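How to Clear a Small Table and Keep It Clear

By Montri Thongdee
Updated 2023-09-01

Every room with a small table in the middle has the same problem, and the problem is the table. Walls don't collect anything. A table will take your mail, your keys, a library book, half a sandwich and the instruction leaflet for a fan you gave away in February, and it will hold them all until you do something about it.

I have lived with a little round one at my place in Pistosstead for eight years, and I've cleared it more times than I've eaten at it. What follows is the routine I settled on. It takes 12 minutes if you don't start reading things, and you will start reading things, so allow 19.

What you need

One tray or shallow box. One folder for paper. A bookmark, or anything flat you're willing to lose inside a book. A damp cloth and a dry one. I use the Leleck folder with the elastic strap, mostly for the strap.

Step 1. Deal with the chair first

I know you came about the table. But look at the nearest chair. If it's an office chair with a decent mesh back, there's a fair chance the seat has become a second table, holding whatever wouldn't go on the first one. Small bright things end up on chairs: packets, wrappers, something pink you don't remember buying.

Put all of it in the tray. Don't sort it yet. Then roll the chair well away from the table, and leave it there until you've finished. A chair within arm's reach is an invitation to sit down, and once you sit down the job is over.

Step 2. Paper

Paper comes off the table before anything else does. Loose sheets like to lie half on top of each other, so that the one you need is always the one with only a corner showing.

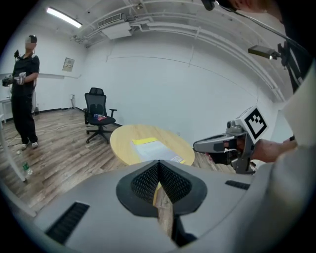

Pull the sheets apart and look at each one separately. You're asking a single thing of each: does anybody have to do something about this? If yes, it goes in the front of the folder. If no, but you'd be in trouble without it, it goes in the back. Everything else is recycling, including the sheet you kept because the color was cheerful.

Check both sides before you throw anything out. I once recycled a phone number for a man in Chaiyaporn who repairs umbrellas, and I have been getting wet ever since.

Small labels and stickers are their own nuisance. If one has come off something, either stick it back on now or give it up. A label in a drawer is only litter with a roof over it.

Step 3. The open book

Somebody will have left a book open. It might be you. An open book on a small table takes up twice its share of the room and has a kind of moral authority, as if moving it would interrupt someone.

Move it anyway. 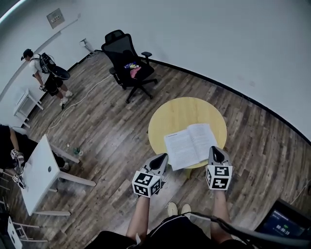 Slide the bookmark into the gutter, close the cover, and lift the book with both hands. Never mark the place by laying it face down, unless you enjoy a cracked spine. If it's a thick one that won't stay open by itself, check that nobody has weighted the pages with a pen. A pen shut in a book leaves a dent that lasts longer than the plot.

Closed books go on a shelf or on a side table against the wall. Two is the limit for a side table. Three is a stack, and stacks get coasters.

Step 4. Wipe

Damp cloth first, then dry. On a light wood top go with the grain and don't soak it. Wipe the rim as well, particularly if it's a pale one, where every thumbprint shows. My Osari cloths came in a pack that claimed they leave no lint - they leave some lint.

Step 5. Look down

Before you put the chair back, check the floor. Drink bottles drift toward the legs of furniture and stand there quite happily until someone's heel finds one. Pick them up, empty or not. If a cable crosses the boards where people walk, run it along the baseboard instead. I did this only after a fall that I'd prefer not to go into.

Step 6. Empty the tray

Now sort the things from the chair. Packets go to the kitchen, wrappers go in the trash. Anything you can't identify can stay in the tray until tomorrow, at which point you'll either know what it is or have stopped caring.

Keeping it that way

Allow one thing on the table at a time. It can be a book, a plate or a bowl of lemons, but when the next thing arrives the first one has to leave. My household follows this rule perfectly whenever I'm standing next to the table.

If yours doesn't, go back to Step 1 and start with the chair.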